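10/12/2020
Reading time: 2 min

Laundry again. The target for the Killosum set is 500 clean examples of clothes going into a bin, and at breakfast we had 100, which sounded healthy until I remembered that we also had 100 yesterday at teatime. The overnight check had thrown out everything I did after lunch. Too much dithering, apparently. The learner picks up dithering faster than it picks up socks.

So, back to driving the arms. I have a rule now: decide where the cloth is going before the gripper shuts, then go there. My own washing at home has never had this much thought put into it and looks it.

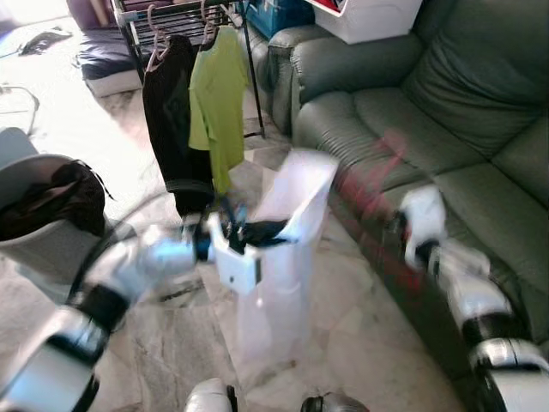 Posted by the author
Teleoperator and keeper of the spreadsheet, Mandico

Left gripper had something dark over the tall white bin, right one was off by the sofa on business of its own. I like both arms busy at once. Győri office wants them strictly taking turns, as it makes the labels tidier, and has sent a four-page note on the subject. I read the first page twice.

Dark things are the worst. Black on black in a heap, and I can't tell a sleeve from a leg until it's up in the air. The lime-green t-shirt on the rack would be a pleasure to pick up, so naturally it isn't on today's list.

Did some 750 grabs by my wrist's reckoning, far fewer by the log's. Stopped when I caught myself lining up my hand over the kettle and waiting for it to settle.

Tomorrow: the same clothes, tipped out again. Ask Getdale about the sticky left trigger.

Contact: use the form on the Mandico notes page | © 2020 Mandico | Back to top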